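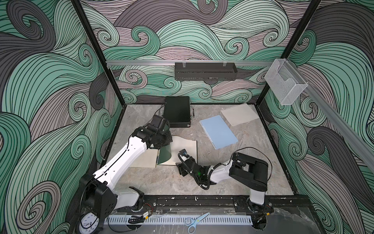 Painted backgrounds have returned to the animated feature, and the regional cinemas that show such films are beginning to see the effect in their admissions. For most of the past decade the houses of the Altell circuit treated hand-drawn work as a matinee item, booked for school holidays and withdrawn when the next live-action release needed the screen. The taste for it, however, never left the public. It survived on book covers, on album sleeves and on walls, in patterns such as the curling waves in mint green, mauve-gray and charcoal, each band held in by a thin black line. Audiences who live with drawing of that kind have proved willing to pay an evening price to watch it move.

The film that made the case was The Salt Road, produced by the Stuvora studio and released in December. It opened on three screens in the Altell circuit. By the end of its run it had been shown in every house the circuit operates, and the Stullholm, the largest of them, had moved it from the small upstairs auditorium to the main hall. The Stullholm's main hall has 300 seats and is ordinarily reserved for the leading studio release of the season.

The story is a simple one. A ferry pilot's daughter inherits a route that no longer appears on any chart and sets out to learn whether it was ever real. There is very little dialogue in the first half hour. The sea carries the film, and the studio drew it by hand throughout, with outlines that thicken as the weather worsens and fall away almost entirely in the long, calm passage before the ending. Some viewers have found that passage slow. The circuit's comment cards record a number of complaints on the point, along with several requests that the film be shown with an intermission, which the Stullholm declined.

Stuvora is a small studio by the standards of the field. Its earlier work consisted mainly of short films and title sequences, and The Salt Road was its first feature. According to the production notes issued with the film, the finished picture contains 1,869 painted backgrounds, all completed on paper before being photographed. The notes add that the drawings of open water were assigned to a single department so that the line would remain consistent from one sequence to the next. Harbor scenes were handled separately, and a careful viewer may notice that the water inside the breakwater is drawn with a lighter hand.

The music was recorded at the Dumitrescu hall, a former grain exchange that now serves as a concert venue. It is scored for strings and a small pump organ, and it is used sparingly. The storm sequence, for example, is played without any music at all. The print supplied to the Altell houses required a sound adjustment in two of the older auditoriums, where the low tones of the storm caused the side panels to rattle. The work was carried out between the afternoon and evening showings, and no performances were canceled.

Attendance did not follow the usual pattern. A family release generally takes most of its money in its opening days and declines from there. The Salt Road opened modestly and held. Weekend matinees were full of children, as expected, but the 9:15 evening show at the Stullholm became the better attended of the two daily performances by the middle of the run. Box office staff reported that many of those buying evening tickets were adults attending alone or in pairs, and that a fair share had seen the film before.

The larger distributors have taken notice, although their response has been cautious. The booking terms offered to independent houses still favor films with an established title, and an original animated feature must usually accept shorter engagements and less favorable hours. The Altell circuit has asked for longer minimum runs on hand-drawn releases in the coming season. It has also set aside the Stullholm's upstairs auditorium for a spring program of older animated features, many of which have not been shown in the region since they were new. Prints for the program are being borrowed from several archives, and the final schedule will depend on their condition.

Whether one successful release amounts to a change in the market remains open to question. Hand-drawn features take a long time to make, and few studios have one ready. Stuvora has confirmed that a second film is in preparation, set inland this time, but has given no release date and has shown only a handful of drawings. Exhibitors who hope to repeat the results of The Salt Road may have a considerable wait.

In the meantime the film continues at a reduced schedule. The Stullholm will keep it upstairs for weekend matinees and one late show, and the remaining Altell houses will offer it by arrangement to schools and film societies. The usual ticket prices apply, and group bookings should be made through the box office of the house concerned.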